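Learning to Hold a Bowl: A Conversation With Lumturie Kos of the Grellby Student Robotics Project

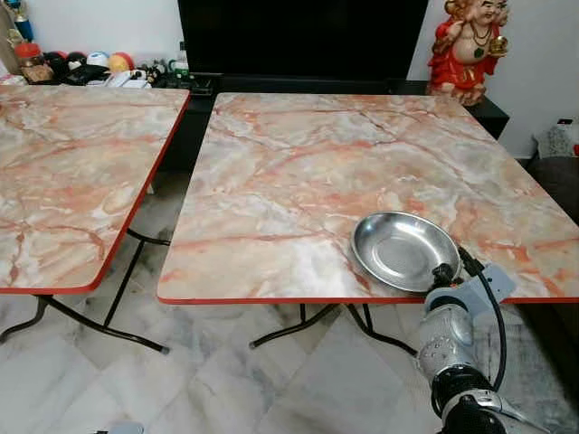
Reading time: 3 minutes

Lumturie Kos has directed the Grellby Student Robotics Project since it was founded as an after-school club with a single borrowed classroom. It is now a credit-bearing course with 11 students, an open competition team and a waiting list. She met with the editors of this newsletter in December, shortly before the end of the term, to discuss the year's main assignment, which the students call simply "the bowl."

The assignment is brief on paper. A robot arm must take hold of a shallow stainless steel bowl on a folding table, lift it, carry it to a second table of the same height and set it down without dropping it. Students may choose the point of approach and the speed of each movement. They may not alter the bowl.

"People expect us to begin with blocks, and for several years we did," Ms. Kos said. "A block is forgiving. You can close on it from nearly any side and it will come up. A bowl has a thin rim, and once you hold it by that rim the whole weight is off to one side. The students have to think about what happens to the far edge."

She noted that polished metal adds a second difficulty. The inside of the bowl reflects the room, and software written to find the edge of an object can settle on a reflection instead. One pair of students spent most of October on that problem alone. Their first answer was to change the lighting. Ms. Kos allowed it for practice runs but required them to solve it in software before their work was graded.

"I told them that a kitchen will not change its lamps for you," she said.

The course does not use laboratory benches for this assignment. The project works with ordinary folding tables and in furnished rooms, a practice Ms. Kos defended at some length. In her view, students who work only at a bare bench tend to write programs that depend on it. A marbled tabletop, a shiny floor or a shelf of unrelated belongings in the background will expose those habits quickly.

"The tabletop pattern gave us more trouble than the bowl did for the first two weeks," she said. "There are veins in it, orange and gray, and an early version of our program believed that several of them were objects. It was a useful embarrassment."

Each team is required to record 200 attempts before submitting a final report. Failed attempts are kept in the record and must be described in writing, with the position of the gripper at the moment of contact. Ms. Kos reads all of the reports herself. Last year's longest contained 265 entries, the extra ones having been added at the students' own request after they changed their approach to the rim.

Asked whether so much repetition discourages beginners, she acknowledged that it can. Two students left the course in its first month this year, and one has since returned.

"I would like the beginning to be less dry," Ms. Kos said. "We are looking at that. But the log is where they learn. A student will tell me the arm always slips on the right side, and then we read the log together and it slipped there four times and on the left side nine."

The competition team faces a related task in the spring at the Zedovgate Student Challenge, where the object is not announced until the morning of the event. Teams have until 2 p.m. to prepare. Grellby placed fifth at its last appearance, after its arm closed too early on a handled pan. Ms. Kos said the team has since rewritten the portion of its program that decides when to close the fingers – work that began as a homework exercise and was later adopted by the whole group.

Students who complete the course may apply for a summer placement at Szulc, a local machine shop that has taken Grellby students for three years. The placements are paid and last six weeks.

Plans for the next term include a second stage of the assignment, in which the bowl will hold dry rice. Ms. Kos has asked that the rice be weighed before and after each run.

"They have already asked me whether they may use a lid," she said. "They may not."

Applications for the spring section are available from the project office and are accepted until the section is full. No previous programming experience is required.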